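Home News Guides Newsletter Archive Contact

Last updated: October

Can a machine tidy up yet?

Every few months a reader writes in to ask when they can buy something that will clear the kitchen table. The question used to be easy to answer. Now it takes a page, so we are giving it one.

The short answer is that you can't, and we would not put money down on one this year. The longer answer is that the parts of the job are being worked on one at a time, and some of them are further along than others.

Clearing a table sounds like one chore. Break it up and it is a string of small ones. You look at what is there. You decide what is trash, what belongs in a drawer, and what somebody wants left alone. You pick each thing up in a way that suits it. You carry it somewhere and let go of it without knocking over the last thing you put down. A person does this while talking on the phone.

Machines have been good at the carrying part for decades. Factory arms move the same part from the same spot to the same spot all day and do it better than people. The trouble starts when the spot changes, or the part does. In a house both change every day.

Most of the work we have followed this year is on the picking up. Flat things are a good test. A coin, a lid, a playing card or a poker chip lying on a hard surface gives the fingers almost nothing to hold. People solve this without thinking. We slide it to the edge, or press down on one side and catch the other side with a nail. A robot hand has no nail unless somebody builds one, and it often can't feel whether it is pressing on the disc or on the table.

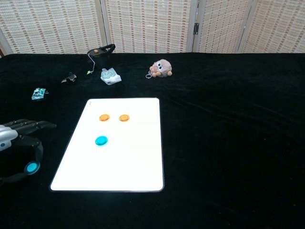
HOME AND SHOP

Three round discs on a white board make a fair small version of the problem. Two are orange and one is blue. They are glossy, and glossy things are hard on cameras, which can take a bright reflection for an edge. The black cloth helps, since the board stands out well against it. Your counter at home will not be so kind.

The things toward the back of the table are closer to what a house is like. A crumpled clear plastic package is a bad item for almost any robot. The camera looks through it, the shape changes when you touch it, and it weighs next to nothing, so there is little for the hand to feel. A fuzzy toy is much easier. You can grab it badly and still have it. A key ring is somewhere in between, because keys swing and catch on things. A container with a handle on top looks simple, and it is simple if the hand is strong enough and comes in at the right angle.

We spent a Wednesday at Magbanua, a small shop that packs repair kits for plumbers and appliance service people. They have been trying out a hand and arm on one bench, running software from a company called Clorine. The kits hold washers, O-rings, a tube of grease and a folded sheet of instructions. A person on the next bench does the same kit by hand.

The shop let us watch for 90 minutes and take notes. The machine was set up to put rubber washers into a tray with 20 pockets. It got through the trays we saw, slowly, and when it dropped a washer it usually noticed and went back for it. Twice it picked up two washers stuck together and put both in one pocket. It did not notice that. The person on the next bench separated stuck washers with a thumb and did not look down.

The folded sheet was not part of the trial. The shop had tried it earlier in the year and given up after a week. Paper slid, or came up two at a time, or bent in the fingers. They plan to try again with a suction cup.

What the shop liked was that the machine would keep going through lunch. What it did not like was the setup. Changing from one size of washer to another took nearly 30 minutes, most of it spent checking. For a shop that changes kits several times a day, that eats up the gain. A shop that ran one kit all week would see it differently.

On the household side, the product readers ask about most is Grasteo, which is being shown as a helper for laundry and table clearing. We have seen it demonstrated once. It put cups in a rack and moved a sponge. It was told ahead of time which cups would be there. Between cups it stopped for long enough that people in the audience started talking among themselves. The company has not given us a price or a ship date, and when we asked whether it would work with cups it had not seen before, we were told that was the goal.

That is a fair answer, and we wish more companies would give it. It is also a good question for you to ask at any demonstration. A few others worth asking:

Was this object used in training, or is it new to the machine?
Is anyone controlling it from another room?
What does it do when it drops something?
How long did the table take to set up?
Can I move one of the things before it starts?

The last one tells you the most. If the answer is no, you are watching a routine. There is nothing wrong with a routine, and plenty of shop work is exactly that, but a home is a different job.

The second question matters too. A person steering a hand from a distance can make it look very able. That is a proper way to collect practice for the machine, and most groups do some of it. You should just know which one you are looking at.

There is also the matter of speed. We timed an ordinary table clearing at the office, with mugs, mail, a charger and somebody's lunch box, and one person did it in 5 minutes without hurrying. No machine we have watched would be close. Some people would not mind. If you have trouble with your hands or your back, a slow helper that works while you sit down would be worth a lot. Several readers have written to say so, and we think they are right that speed gets too much attention in the reviews.

Safety gets too little. A hand light enough to be safe near a child may be too weak to lift a full pot. A hand that can lift the pot needs to know for certain where the child is. We have not seen a home product that explains clearly how it handles this, and we would want that in writing before having one in the kitchen.

For now, if you have a chore you want off your list, the machines that do one thing are still the ones to buy. Dishwashers, dryers and floor vacuums work. They work because somebody else, usually you, does the picking up first.

Next issue we plan to look at Itero, a project that is testing grippers on folded towels and fitted sheets. We have asked to bring our own sheets. If you have seen a chore robot at work in a shop, a hotel or a home near you, write in and tell us what it did and what it dropped.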